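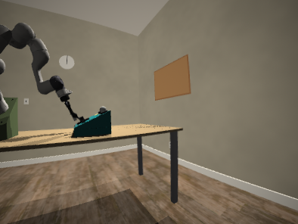
**Pletudon, simulated panel tasks (1/3).** The Drundico group has completed its July evaluation of instruction following in simulation. Every trial takes place in one rendered room, with a teal control unit on a wooden table.
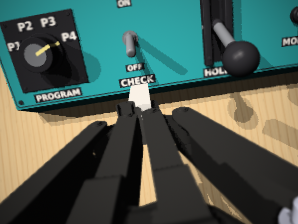 **(2/3)** The policy trained on 3,000 simulated episodes. Each test ran under 3 lighting settings, with a limit of 60 seconds per trial.
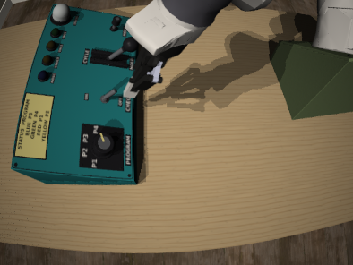
**(3/3)** Scoring uses the final state of the controls only. Contact alone earns no credit. Results on hardware will be reported separately.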